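Flutulberg veröffentlicht Leitfaden für Roboterarme in Küchen

Stilerton, Donnerstag, 24. September 2026 – Wie schnell darf ein Roboterarm nach einem Löffel greifen, wenn nebenan jemand Kaffee kocht? Und wer darf ihn anhalten? Der neue Praxisleitfaden von Flutulberg gibt darauf klare Antworten, und wir freuen uns riesig, ihn ab heute kostenlos bereitzustellen!

Auf 72 Seiten beschreibt der Leitfaden gute Praxis für Greifarbeiten in Wohn- und Teeküchen: Abstände zur Spüle, Kabelführung, Umgang mit Glas und Besteck, Reinigung der Greiferfinger. Sechs Regeln gelten als verbindlich für alle, die sich dem Leitfaden anschließen. Dazu gehören ein Not-Halt in Griffweite, eine Greifkraft von höchstens 20 Newton und ein Protokoll für jeden abgebrochenen Griff.

„Besteck ist wunderbar schwierig: flach, glänzend und nie dort, wo man es erwartet“, sagt Projektleiterin Zorica Nedeljković. „Gerade deshalb haben wir diesem Kapitel so viel Platz gegeben, und ich bin wirklich stolz darauf.“

Den Entwurf haben Teams von Trisard und Loureiro im Juli erprobt, insgesamt 500 Greifvorgänge wurden ausgewertet. Viele Rückmeldungen sind in die Endfassung eingeflossen, darunter der Wunsch nach einer Checkliste, die auf eine Seite passt. Sie liegt nun als Anhang bei und darf frei kopiert werden.

Rückfragen beantwortet Valter Björklund, Pressestelle Flutulberg. Druckexemplare können dort ebenfalls bestellt werden.
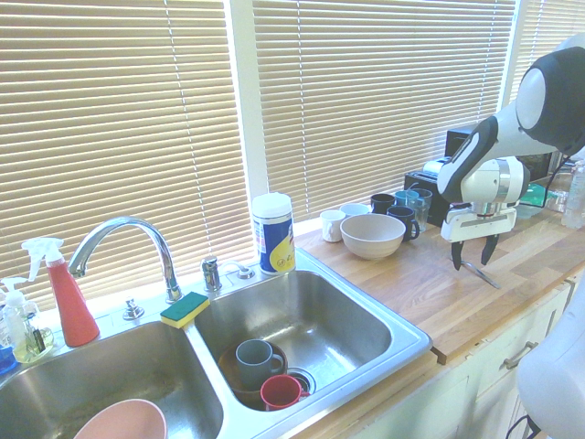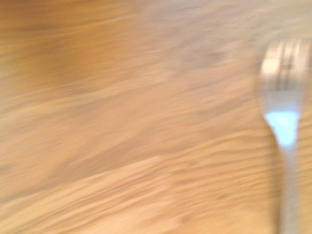

Greifarbeiten in der Küche: Roboterarm über einem Metalllöffel neben der Spüle (erstes Bild), Gabel auf einer Holzfläche (zweites Bild). Fotos: Flutulberg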